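I've been reading about how towns pay for long-lived things like water mains and bridges, and I keep getting the same questions at work. Putting the basics in one thread. Thread starts here.

---

Background: I spent eight years in the finance office at Terirton, a small city with an old water system. I now help smaller towns get their loan applications in order. My view is from the borrower's side of the table.

---

A water main lasts a long time. Ours were put in before anyone in the office was born. If you pay for a new one out of this year's budget, this year's residents pay for something their grandchildren will use. Borrowing spreads the bill over the people who get the water.

---

That is the whole case for long-term public borrowing. Everything after that is detail, but the details decide whether a town comes out all right.

---

First detail: the length of the loan. It should never run past the useful life of the thing. I have seen a 24-year loan on a set of pumps that were worn out in half that time. The town was paying for two sets of pumps at once by the end.

---

Second detail: fixed or variable rate. A small town has a small reserve. It can't ride out a bad couple of years the way a big utility can. I tell clients to take the fixed rate even when it costs a little more up front.

---

Kerstin Grube, who ran the Terirton office when I started, put it this way in my first week: "The council can explain a high payment. It can't explain a payment that moved." I wrote that on a card and still have it.

---

Third detail: who lends. The usual choices are a bank, the bond market, or a public lender such as a state revolving fund or an infrastructure bank. Each one wants different paperwork and each one says no for different reasons.

---

Commercial banks are quick. They know the town, they hold its deposits, and they can close in a few weeks. They mostly don't like going past 10 or 15 years, though, so you end up refinancing a pipe that is nowhere near paid off.

---

The bond market will go long. The trouble is fixed costs. You pay for a bond lawyer, an adviser and often a rating, whether you borrow a lot or a little. For a $2 million job those fees can eat up what you saved on the rate.

---

Public lenders fill the gap. They'll go long and they'll go small. The price is time. Expect an engineering report, an environmental review, audited accounts and a rate study. If your audit is late, stop and fix that first.

---

Terirton's last big project was the Akum line, which carries water from the reservoir to the east side. The public loan covered 80 percent. The rest came from reserves and a short bank note that we paid down as the connection fees arrived.

---

We nearly lost that loan over the rate study. Council had not raised water rates in years and the numbers didn't cover the new payment. Nassoro Koech did the study for us and showed three ways to phase the increase in. Council picked the slowest one that still met the lender's test.

---

People complained, and I understand why. Bills went up before any digging started. We should have mailed the explanation earlier. By the time the letter went out in July, most households had already opened the first higher bill.

---

On co-lending: a public bank will often take part of a loan and leave the rest to a private one. The private lender is more willing to go in when someone patient is standing next to it. Sveinbjörnsson, the firm that advised us, spent most of its time getting the two sets of terms to match.

---

The part to watch there is who gets paid first if things go wrong. Read that clause yourself. Don't leave it to the summary page. In our draft, the two lenders each thought they were first – it took a month to sort out.

---

A few towns near us looked at joining up to borrow as a group. Starholm led that effort. Pooling spreads the legal fees and makes a loan large enough for the bond market to notice. It also means you care a lot more about your neighbor's bookkeeping.

---

Before signing on to a pool, ask what happens when one member misses a payment. Some pools hold a shared reserve. Some divide the shortfall among the other members. Those are very different promises and the brochures don't always make that plain.

---

Maintenance is the piece that gets skipped. A lender pays to build the thing and then goes away. If you don't set money aside each year for valves, meters and leak repairs, the asset won't last as long as the loan. Put the reserve in the loan agreement if you can. It's harder for a later council to cut.

---

If your town is at the start of this, do it in this order. Get the audit current. List what you own and how old it is. Do the rate study. Then talk to lenders, more than one, and ask each for a full payment schedule in writing.

---

I'll leave replies open. One from my messages is under the last picture.

---

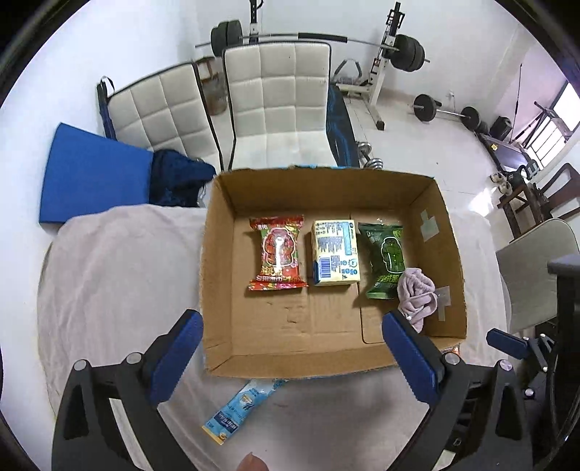
Can a town pay off a public infrastructure loan early if it comes into some money?

It depends on the loan agreement. Many public lenders allow early payment after a set number of years, sometimes with a fee, so check the prepayment clause and ask the lender for a payoff figure in writing before council votes on it.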